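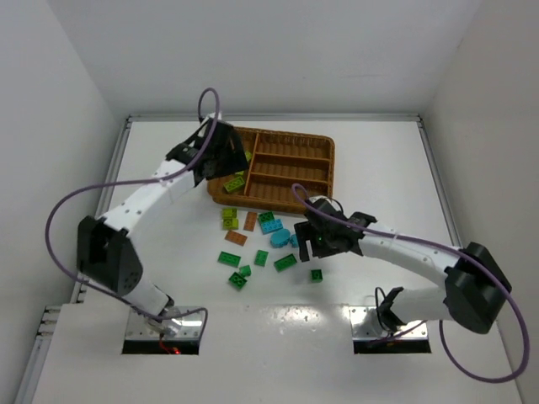 *Fig. 1. Divided tray with lime-green bricks in the left compartment.*

# Wedding Coordination, Unit 4: The Seating Plan

Lecturer: Myung-ja Yeo
Handout for the class of 15th July

Last week we finished with the guest list and the reply cards. Today we go from the list to the room. Please keep your Unit 3 notes open, as I will use the same terms.

## 4.1 When to begin

Many couples want to make the seating plan as soon as they have a venue. I advise you to let them talk about it, but do not draw anything yet. A plan drawn before the replies arrive will be drawn again many times, and each new version brings a new discussion in the family.

My usual order is this:

1. The reply date passes.
2. The couple calls the guests who did not answer.
3. The venue confirms the table sizes in writing.
4. We make the first draft.
5. The couple shows the draft to both sets of parents, if they wish to.
6. The final plan goes to the venue and to the person who prints the cards.

Between steps 2 and 4 I leave 14 days. In December I leave more, for many guests are traveling and they change their minds late.

## 4.2 Groups before names

Do not start with single names. Start with groups: close family of one side, close family of the other side, school friends, colleagues, neighbors, and so on. Write how many people are in each group, and compare it with the table size. Only after this you put names.

Some groups will not fit one table. A family of eleven at a table for ten is a very common problem, and there are two solutions I find acceptable. You can split the family into two tables which stand next to each other, with the older generation at one and the cousins at the other. Or you can ask the venue for one longer table. I do not recommend squeezing in an extra chair. The waiter cannot pass, and the person on this chair will have the table leg between the knees all evening.

Never seat one person alone from a group which sits somewhere else. If Seul-gi Yeon is a colleague of the bride and the other colleagues are at table six, she should also be at table six, even when this makes the numbers less beautiful.

## 4.3 Case: the Olby wedding

We will work on this case in pairs. The venue is a restored mill in Olby with one main room and a small side room, connected by an open arch. There are 157 guests. The couple is Seung-woo Seol and his fiancée. Her parents are divorced and both will come with new partners.

Points to discuss:

- Who sits in the side room? The couple first wanted to put all the older guests there "for the quiet." Two aunts understood this as an insult.
- The parents of the bride do not wish to share a table, but they both want to see the speeches well.
- The band stands beside the arch. Which tables will have the loudest sound?
- Four guests use wheelchairs. The door of the side room has one step.

There is more than one good answer. I want to see your reasons on paper, in full sentences.

## 4.4 Escort cards and place cards

Students often mix up these two, so please learn the difference. An *escort card* stands near the entrance and tells the guest the number of the table. A *place card* stands on the table and tells the guest which chair. A large board with all the names can replace escort cards. It does not replace place cards.

Sort the board by family name. Boards sorted by table look nice, but each guest must then read the whole board to find one name, and a line is formed at the door.

Check the spelling with the couple, not with the reply cards, where handwriting is hard to read. Names such as Ademir Magalhães and Cường Bùi must be printed with all their marks. Ask the printer for a proof and look if the font has these letters. Some decorative fonts leave an empty box or change the letter to a different typeface in the middle of the name.

## 4.5 Changes in the last week

Expect them. Keep one version only, with the date in the top corner, and delete the old ones from your shared folder. If a guest cancels, take away the chair and the place setting, and let the others have more space. Moving people from other tables to fill one gap usually opens two new gaps.

Bring blank cards in the same paper, and the right pen, on the day.

## Homework

Draw the room in Olby on squared paper and seat all the guests by group. Names are needed only for the two tables closest to the couple. Hand it in at the start of Unit 5.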